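**Re: [gripper-talk] soft fingers vs. stock fingers, is it worth the bother?**

Wednesday, June 20, 2018

> We're about to order the Mao soft fingers for our Lultside arm. The brochure
> promises 1,000 cycles per set and "confident handling of irregular items."
> Has anyone put them next to the stock ones on something uglier than a cube?
> Also, is the wrist camera any use, or do we need one overhead?

Depends how you feel about bananas.

We've been running the stock black fingers on play food at the Seletitz bench, and the peeled banana is the item I'd ask the Mao people about. It's soft, the peel flaps go off in all directions, and our grasp planner treats each flap as a separate and equally wonderful idea. In the last batch it missed 4 tries out of 6. The brochure would call this an irregular item. I have other words.
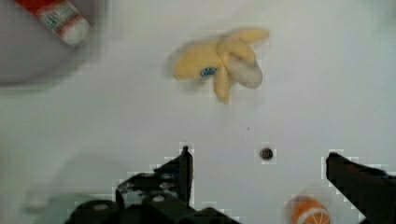

*Wrist camera, stock fingers, toy banana ahead of the open gripper.*

On cameras: get both. The wrist view is fine for the last bit of the approach, but it smears when the arm moves and you see very little of the table. The overhead view is duller and more useful. We pick the target from that one and only hand over to the wrist once we're close.

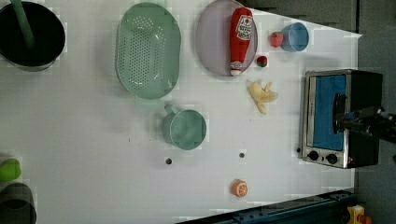 The colander and the measuring cup are nearly the same mint green, so if you segment by color, expect to be told they're one large kitchen appliance. Vurkia's controller lets you set a depth cutoff, which helped until I forgot to save it.

We get our own Mao set in October, allegedly. If yours come first, please try a banana and post the numbers, even the bad ones.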